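How to budget for a small robot hand bench

Posted by Auður Mikkelsen, 2023-08-16

Most of the requests I get start with the price of the hand. That is the wrong end to start from if you have a fixed sum to spend. The hand is one line. The table it stands at, the cables, the spare parts and the hours spent getting it running are the other lines, and they are the ones that get left out of the first draft.

These steps are for a single bench where one arm and one hand pick up ordinary objects. We have set up benches at Drirkham and at Ornbridge this way, and the order of the steps is the same whether you buy new or used.

Step 1. Write down what it has to pick up

Do this before you open a catalog. List the objects, the widest one and the narrowest one, and note which are soft and which are rigid. A hand that holds a box well may crush a foam cube or fail to close on a thin stick. Send the list to the seller and ask for a written answer on each item. If the seller will only talk about maximum load, ask again.

Step 2. Price the hand together with its cable and mount

Quotes often cover the hand alone. Ask for the wrist adapter, the cable, the power supply and any software license to be listed on the same quote. Our last quote from Gidey came to 1,956 dollars for the adapter, two cables and the power supply, and the first version of it had none of those on it. I had put down 2,000 for that line, so we were fine, but only just.

Order a second cable at the start. Cables get bent where they leave the wrist and they are slow to replace.

Step 3. Plan the table

Any steady table will do for light work. Check the height against the arm's reach with a tape measure, and leave open space in front for setting things down. Cover the top with something that doesn't shine. A cloth with a printed grid is cheap and makes it easy to put an object back in the same place. A plain dark backdrop behind the table helps if you are recording.

Step 4. Set aside money for objects

This line is small, and people forget it. Allow roughly 200 dollars for the first few months. Household things are fine: bottles, tape, drinking straws, toilet paper rolls, squeaky pet toys, snack wrappers. Buy more than one of anything made of paper or thin plastic. Keep them in a labeled bin so that they don't wander off to the kitchen.

Step 5. Count the setup time as a cost

Ikum quoted us 3 days for installation in July and the work fit into that, but our own people were tied up for the same days and that was not in the plan. Put your staff hours in the budget at their real rate. Add time for training a second person - one trained operator means the bench stops whenever that person is out.

Step 6. Ask about repairs before you sign

Get answers to these in writing:

Which parts of the fingers can be replaced on site?
How long does the hand stay away if it has to go back?
Is there a loaner, and who pays the shipping?
Does the warranty cover contact with the table?

The last one matters more than it sounds. A badly taught move can drive a fingertip into the tabletop, and some warranties leave that out.

Step 7. Hold some money back

Don't spend the whole sum on the first order. Keep a reserve until the bench has been in regular use for a few months. By then you will know if you need softer fingertips, a different table height or a longer cable, and you can buy that one thing.

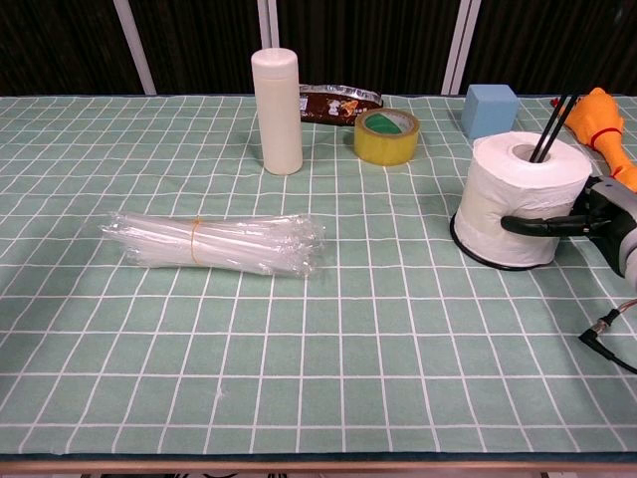
If the reserve is still there at the end of the period, put it toward the next service visit. Check with your finance office first, as ours needs to know before the year closes if money is moving from equipment to maintenance.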